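Household Textiles, Unit 2: Cleaning Cloths and How to Keep Them

Handout for the evening course, Torvik Adult School
Updated April 2, 2020

Please read this before you come to the practical hour. Bring two old cloths from your home, one that you like and one that you don't like. They should be washed but not ironed.

What we covered last time

We spoke about fibers. Cotton drinks water well and can be boiled. Linen is stronger when it is wet and leaves little lint on glass. Polyester dries fast, but alone it does not take up much water. Microfiber is usually a mix of polyester and polyamide, and the very thin fibers are what pick up the fine dust. In the homework several students wrote that microfiber is a kind of cotton. Please correct this in your notes.

We also made the drop test. You put one drop of water on the dry cloth and count the seconds until it is gone. A new cotton towel can be slow in this test, and after a few washes the same towel becomes faster. The reason is the finish from the factory, which must first come out.

The crumpled cloth

Most people leave a cleaning cloth the way it falls from the hand. A crumpled cloth has many layers that lie on each other, and the air does not reach the inner ones. If it is damp, the smell starts there. It is also difficult to see how dirty the cloth is, or if it has a hole. So the first step is always to open it. Take one place of the cloth, lift it, and let the rest hang down. Then look for a corner with the other hand.
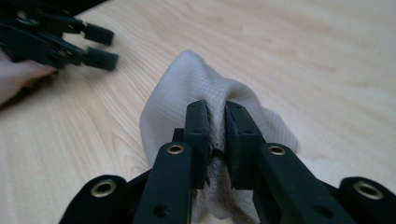
2.3 Picking up and opening

A light gray cloth like this one, held at one point, does not show yet where its corners are. Follow an edge with two fingers until you come to a corner. When you have it, keep it and follow the same edge further to the next corner. Now the cloth hangs straight between your hands and you can shake it once or twice.

Do not pull hard at the middle of the cloth. Knitted cloths stretch there and keep a small hill, and after that they never fold flat. Woven cloths forgive more, but the hem can open if you always hang them by the same thread.

Gray is a practical color for dusting, but it hides stains. For the kitchen I prefer white or a light color – you see at once when it is time to wash.

2.4 Washing

Cotton kitchen cloths: 60 degrees, or hotter if the label permits it.
Microfiber: follow the label, no fabric softener, no chlorine bleach.
Linen for glasses: wash alone or with other linen, without softener.

Softener leaves a thin layer on the fiber, and the cloth then moves the water around and does not take it up. If you already used it, wash the cloth again without it and repeat the drop test.

2.5 Folding and storing

Fold in half, then again in half, with the hems together. Four layers are enough for wiping, and you get eight clean sides if you turn and refold the cloth while you work. Store only when fully dry. In our classroom the 17 practice cloths go back in the drawer with the folded edge to the front.

For the next lesson

Do the drop test at home with both of your cloths and write down the seconds. Write also the fiber, if the label is still there. Reading: course book, page 56, the part on hems and edges.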